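Workplace Discrimination and Retaliation: Frequently Asked Questions

The employment group at Rilton Daneshvar represents workers at colleges, hospitals, warehouses and small offices. These are the questions we hear most often on first calls. The answers are general information and do not create an attorney-client relationship.

What counts as discrimination at work?

Federal law bars an employer from making job decisions based on race, color, religion, sex, national origin, age (40 and over), disability or genetic information. Job decisions include hiring, firing, pay, promotion, transfers, training and discipline. Many states add other categories, such as marital status, and cover smaller employers than federal law does.

Unfair treatment by itself is usually not enough. A supervisor can be rude, play favorites or make bad calls without breaking the law. The question is whether the treatment happened because of something the law protects.

What is retaliation?

Retaliation is punishment for protected activity. Protected activity includes filing a charge, complaining to a manager or human resources about discrimination, serving as a witness, or asking for an accommodation for a disability or religious practice. The punishment can be a firing, a demotion, a cut in hours, a worse shift or anything else serious enough to discourage a reasonable person from complaining.

Can I have a retaliation claim if my discrimination claim fails?

Yes. The two claims are separate. If you complained in good faith and reasonably believed that what you were reporting was unlawful, the complaint is generally protected even if an agency or court later decides no discrimination took place.

How long do I have to file?

In most cases you must file a charge with the Equal Employment Opportunity Commission within 180 calendar days of the act you are complaining about. The limit is extended to 300 days if a state or local agency enforces a law against the same kind of discrimination. Age claims follow a slightly different rule for the extension. Federal employees have a much shorter window, 45 days, to contact an agency EEO counselor.

Internal grievances, union procedures and appeals to a dean or department head do not normally stop the clock. Call us even if you are still waiting for a decision from your employer.

Do I have to go to the EEOC before I sue?

For claims under Title VII and the Americans with Disabilities Act, yes. You file a charge, the agency notifies the employer, and at some point you receive a Notice of Right to Sue. You then have 90 days to file in federal court. Equal Pay Act claims can go straight to court, and so can race claims brought under Section 1981.
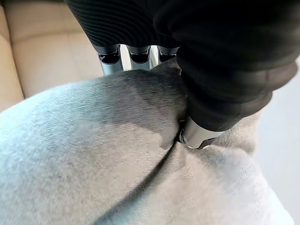 EVIDENCE AND RECORDS

What should I keep?

Keep your offer letter, your evaluations, the handbook, pay stubs, written warnings and any messages about the events. Write down dates, places and who was present while you still remember them. Store your notes at home or on a personal account. Work computers can be locked without notice.

Do not forward confidential files, student records or patient information to yourself. Taking documents you had no right to take can hurt your case and may give the employer a reason to fire you. If you think an important document exists, tell us what it is and where it is kept. We can ask for it formally.

My evaluations were good until I complained. Does that matter?

It can. A run of good reviews followed by sudden discipline is the kind of evidence courts look at, especially when the gap between the complaint and the discipline is short. Timing alone may not carry a case to trial, so we also look at how other employees were treated for the same conduct and whether the employer's explanation has changed.

Can I record conversations with my supervisor?

That depends on the state. Some require only one person in the conversation to consent, and others require everyone to. Your employer may also have its own policy. Ask before you record.

FEES AND FIRST CALLS

What does a first call cost?

The first call is free. If we think we can help, we schedule a longer consultation at a flat fee and tell you the amount beforehand. Many cases are handled on contingency, meaning that our fee comes out of the recovery. Court costs are covered separately in the written agreement.

Who will I talk to?

Intake calls are taken by Kusum Rawat, our senior paralegal. Eun-seong Cha is the attorney for higher education and public employer matters and reviews every intake in those areas.

Should I quit?

Talk to a lawyer first if you can. Quitting can reduce the back pay you may recover and can affect unemployment benefits. The law does recognize constructive discharge, where conditions are so bad that a reasonable person would have to leave, but the standard is hard to meet.

Should I sign the severance agreement?

Not before reading it closely. Most include a release of claims. Workers aged 40 and over must generally be given at least 21 days to consider a release of federal age claims, and seven days to revoke after signing.

How do I reach you?

Our office is in the Jokon Building, Suite 41, in Skamton. Phones are open from 8 a.m. to 5 p.m., extension 2427 for employment intake. In August the lines close at noon. Messages left after hours are returned the next business day.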